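Is the Stivano Hand-Held Gripper Kit Worth It? A Student Review
Quintanilla project group, final report
Apr 24, 2023

Stivano sells its kit as a quick way to record how people handle everyday objects, so that a robot arm can be taught from the recordings later. The leaflet promises "1,000 clean demonstrations in a weekend." We did not believe that when we read it and we believe it less now.

We planned 80 recordings of simple table clearing, using packaging and sponges. After two afternoons 16 of them were good enough to keep. Most of the rest failed in software. The Altel program that comes with the kit drops a recording if the tracking is lost even for a moment, and it does not say so until you export.

The grippers are better than the program. Soft plastic was easier to hold than we expected. Smooth cartons slid if we squeezed them near a corner. Our hands were sore after 4 recordings in a row, and the leaflet says nothing about that.

We also have doubts about the claim that any room will do. We got different results at Horevthorpe from the ones we got in the lab, with the same people and the same settings. Stivano's support page blames lighting. We could not confirm it.

We would borrow this kit again but we would not buy it at the current price. Anyone who does should export after every few recordings and check the files before packing up. 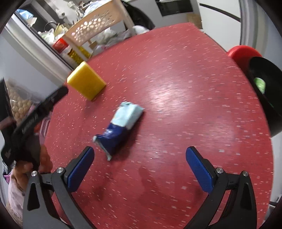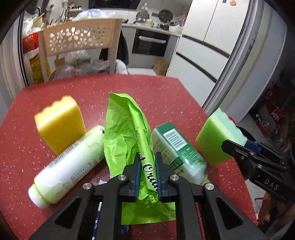 Table clearing with the hand-held grippers. Second picture: a crumpled light green bag held between the blue pads.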